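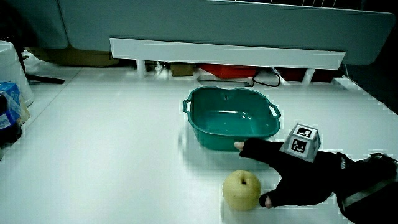
Prep Table Check, Alvarado Room
20 May 2021 – G. Ayala

Tabletop wiped down: OK. Streaks do not count as dirt, I looked it up.

Basin, no cracks: OK. Both handles hold. Rinse before fruit goes in, please, as well as after.

Fruit: one pear, no bruises I could find. Better kept than most of our paperwork.

Shelf over table: OK, solid. Load limit label still missing – asked for in April.

Space under shelf: NEEDS WORK. Boxes and a cable do not belong together. Tie the cable up.

Left side of table: FAIR. Storage is creeping in again. Pratik to clear.

Recheck at 1430.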